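Papers > Security Studies > Signaling and Escalation
Home | Issues | Authors | Submit | Contact
6 min read

4.2 Third-party mediation after limited strikes

The coding scheme follows Reisinger and Brennan. A limited strike is a single cross-border use of air or missile power that the initiator publicly describes as complete. The dataset holds 389 diplomatic statements issued after 32 such strikes. Each statement was assigned to one of three classes: endorsement, restraint, or silence on fault. Two coders worked separately, and 18 statements on which they differed were settled by a third reading.

Statements were weighted by the issuing government's trade exposure to both parties. The weights come from the Judesley index, with missing years filled by linear interpolation. Dropping the interpolated years shifts the coefficients slightly but leaves their signs unchanged. 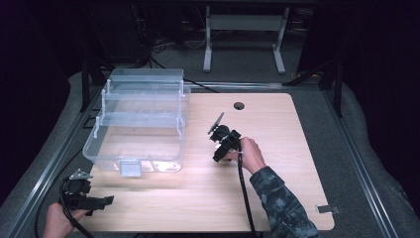
Figure 3.

Does early support from outside governments shorten a crisis?

Early endorsement of the initiator is associated with a shorter crisis only when the target also receives a private channel within the first days. Where no channel was recorded, endorsement had no measurable effect on duration.

Restraint statements behave differently. They made up 68 of the coded items in the first week and were concentrated among states with defense contracts on both sides. Mac an tSaoi treats such statements as costless. The present results give partial support to that reading - the effect is small, and it disappears once alliance membership is included as a control.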